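24th July — desktop teardown cell, Arkovside bench

Long entry, sorry. I wanted to get the retention screw stuff written down before I forget which version of the policy did what, and because Joscha keeps asking me and I keep telling him slightly different things.

Where we were: the last write-up (the one Shu-fen circulated in May) ended with the wrist-only policy doing fine on memory sticks and badly on anything with a screw in it. The memory task is forgiving. You come down over the slot, you're a little off, the pad rubs along the edge of the stick and you end up in more or less the right spot anyway. The CPU frame doesn't help you like that. If the driver tip is off the screw head it just skates, and then the policy is looking at a picture it never saw in the demos and starts doing interpretive dance.

So the question for this round was pretty narrow. Does adding the fixed side view to the wrist view get us better driver-to-screw alignment, or is it only more pixels for the network to get confused by? Stojan was sure it would help. I was not (I've been burned by "just add a camera" before, see the whole Pradlow episode). Lacey stayed out of it and labeled data, for which I owe her lunch.

Setup notes, so I don't have to reconstruct them later:

Tower on its side on the slats, side panel off. Fixture plate to the left of it. Same plate design as before, Beverley reprinted it after the old one cracked near a holder, and I re-taught its corner positions. They had moved a tiny bit. Please re-teach if you touch it!

Training set is 292 teleop demos, all on this cell, mixed operators. I threw out the ones where the operator paused mid-descent to think, and then put them back, because without them the policy got pushy near the frame. I still don't love that but the numbers were better with them in.

Checkpoint every 1000 steps. I only evaluated the late ones.

Action chunks are shorter than in the May runs. With the long chunks the arm would commit to an approach and sail right through it even when the wrist view was clearly telling it otherwise.

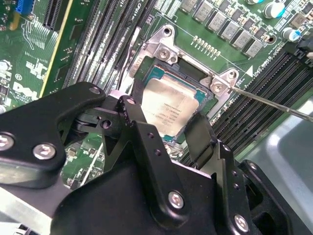
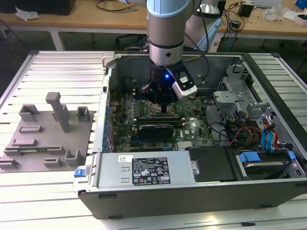
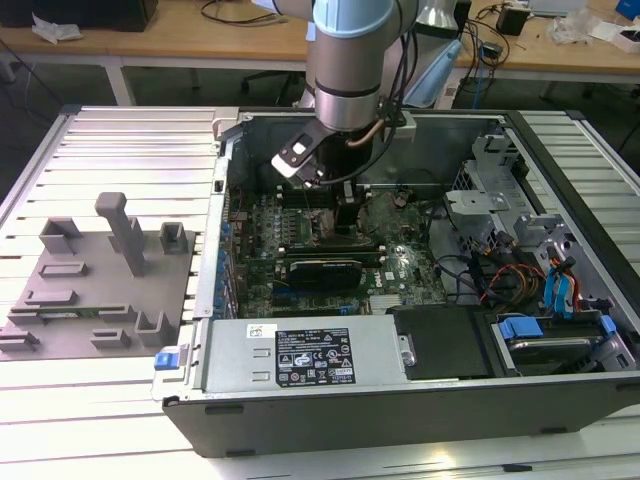 Dell tower, wrist view first and then the fixed camera twice.

OK, results. I ran the alignment task as a block of 13 trials per policy, same case placement, with the lighting left alone. Success means the tip is seated in the screw head and stays there while I lean on the table a bit (very scientific, I know, Shu-fen has already made a face about it).

The two-view policy is clearly better at the coarse part. It comes into the case on a cleaner line and it almost stopped doing that thing where it drifts toward the drive cage and has to be rescued. Stojan gets to be right about that.

The fine part is where it gets weird. In the last bit of the descent the two-view policy is no better than wrist-only, and on a couple of trials it was worse — it hesitated, backed off, came in again, and ended up on the edge of the frame. My guess is that from the side the gripper is hiding exactly the thing we care about, so the fixed view is basically constant down there and the network is averaging in a stream that has nothing to say. I tried blacking out the fixed view by hand for the last stretch of the descent, at test time only, no retraining, and the hesitation mostly went away. That's a hack and it's way out of distribution and I was honestly surprised it didn't fall over.

I want to do this properly with camera dropout in training. Drop the fixed view at random, maybe more often late in the episode, and let the policy learn that it can live without it. Joscha thinks we should gate on gripper height. I think height gating will bite us the minute we swap to a different tower, but it's an afternoon of work so let's do both and stop arguing.

Other stuff from this session, in no order:

The near-side retention screw is harder than the other one. The gripper body gets in the way of the wrist camera when the fingers are low. Two options, tilt the approach or move the camera. I don't want to move the camera (all the old demos become junk), so tilt.

Force readings have a slow offset over a long session. I'm zeroing between trials now. The runs before I figured this out are marked in the sheet with a star, don't average them in with the rest.

I grabbed the wrong driver bit for 2 trials and didn't notice. Redone. The bad ones are deleted from the sheet but still on the drive, in the folder called "oops".

The Grurnico logger dropped its timestamps once and the video and joint data came apart. Restarting it fixed it. If anyone sees it again, tell me before you restart so I can look at the buffer.

Beverley asked whether we ever want the processor itself out in this study. Not yet. Frame screws first, then the lift, and I'd like a pile of scrap boards before we try the lift for real. Fothergill said they could send some, I need to chase that email.

One thing I keep going back and forth on is the demos themselves. When Lacey drives, she comes in high and slow and then drops straight down. When I drive, I come in at an angle and sort of scoot over. Both work by hand. I split the evaluation videos by eye into "looks like Lacey" and "looks like me" and the Lacey-looking ones land on the screw more often. Tiny sample, I picked the categories myself, so please don't quote it. But I'd like to train one policy on her demos alone and see — even with the smaller set it might win.

Next up:
Camera dropout run, then the height gate run, same seeds.
Lacey-only policy.
Tilted approach for the near-side screw, need new demos (Stojan, can you take a turn?).
Write down the zeroing procedure on the sheet by the cell.
Email Fothergill.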